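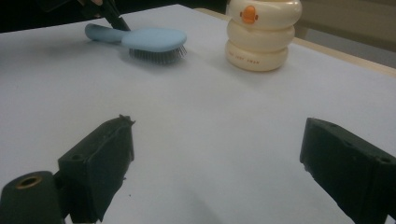

Povwood Introduces the Bemmont Pair, a Brush and a Jar for People Who Have Given Up on Drawers

April 16, 2019

GALLAVER – Home goods maker Povwood today announced the Bemmont Pair, a light blue hairbrush and a glossy cream container with an orange beak. The two are sold together and meant to live on top of the dresser, where the company has reason to believe your hairbrush already is.

The decision follows a survey of 405 customers, who were asked where they keep their brush. Over 60 percent said "out." A smaller group said "in the drawer," and several of those later wrote back to correct themselves.

"We spent years selling drawer organizers to people who don't open their drawers," said Kirsty Bellamy, head of product at Povwood. "They were very polite about it. They bought the organizers and kept them in the drawers."

The Bemmont brush has a broad oval head with a smooth, gently domed back and no logo on it. Povwood's marketing department asked for a logo on three occasions. The handle is a slightly deeper powder blue and ends in a rounded knob, and the dark bristles are set in a dense row. The brush is designed to be put down bristles first, the way most people put down a brush when they are late.

The container is built up in thick, rounded tiers, like a stack of inflated rings. It holds hair ties, cotton balls, loose change and whatever else is in your hand at the end of the day. Early testers described the beak as "friendly" and "a lot, before coffee." Povwood considered a version without it and found that people walked right past it in the store.

"You can call it a bird or you can call it storage," Bellamy said. "My mother calls it 'that thing,' and she has asked for a second one."

The Pair was developed over 14 months at the company's Gallaver workshop. Most of that time went to the container, which went through six rounds of changes to its shape. The brush was approved in an afternoon.

Both pieces can be wiped clean with a damp cloth. The container should not go in the dishwasher, a sentence Povwood's customer service team asked to have included here and would like read twice.

The Bemmont Pair will be available in June through the Povwood website and at Furnival stores. It comes in one color combination, light blue and cream. Requests for gray have been received and are being kept in a drawer.

About Povwood

Povwood makes small things for bedrooms, bathrooms and the shelf by the front door. The company is based in Gallaver. Sample requests and press questions should go to Kirsty Bellamy at the Gallaver office.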